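Subject: Re: [prudley-pairs] Reading pairs at the library, who's in for autumn?

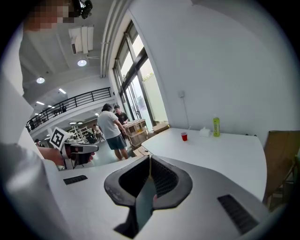 Hello all, and thank you Samran for getting the ball rolling! I'd love to carry on with the reading pairs, and I'd like us to try something a bit broader with the older ones. Last term Willa and I spent most of our hour on the same two adventure books, and by July she was reading whole chapters to me without stopping, doing all the voices. She's 14 next birthday and has told me firmly that she wants "real things" now, how stuff is made and what it's for. So I'd like the older pairs to pick a subject between them, get talking and then read round it, with a blank page to start from for whatever questions they come up with. Willa will fill hers in five minutes flat, I know she will.

Samran Sitthichai wrote:
> Dear pairs,
>
> We have the upstairs room at Prudley library again from
> September, 4 till 5 as before. I need to know by the end of
> the month who is carrying on, who would like a rest, and who
> would be happy to take on a second child. There are 2 on the
> waiting list whose families have been very patient.
>
> Mrs Nwachukwu has kindly offered to do the welcome evening
> for new adults. If you can come along and talk about your
> first few weeks, please do, it helps far more than the
> leaflet.
>
> Also, has anyone got the key to the book cupboard?
>
> Samran

To answer your points, roughly in order:

Yes to carrying on, same time suits me. I could take a second child if it were straight after Willa's hour, but I wouldn't want to split her time. She saves things up to tell me all week and it takes a good ten minutes to get through them!

Yes to the welcome evening too. My first month was very quiet -- we mostly did the crossword in the back of a puzzle magazine -- and I think new people would like to hear that. I can bring a cake.

The key is on the hook behind the photocopier, or it was when I left.

One more thing. The Steso fund has small grants again, up to 50 pounds a pair, for outings or books. We used ours on the bus to the canal museum and two bacon rolls, and Willa still talks about the lock gates. The form is one side of paper. Put 3045 in the box for group number, I left it blank last time and it came straight back to me.

Could whoever has the large print atlas bring it in for the first session? Willa has plans for it.

See you all upstairs,
Jo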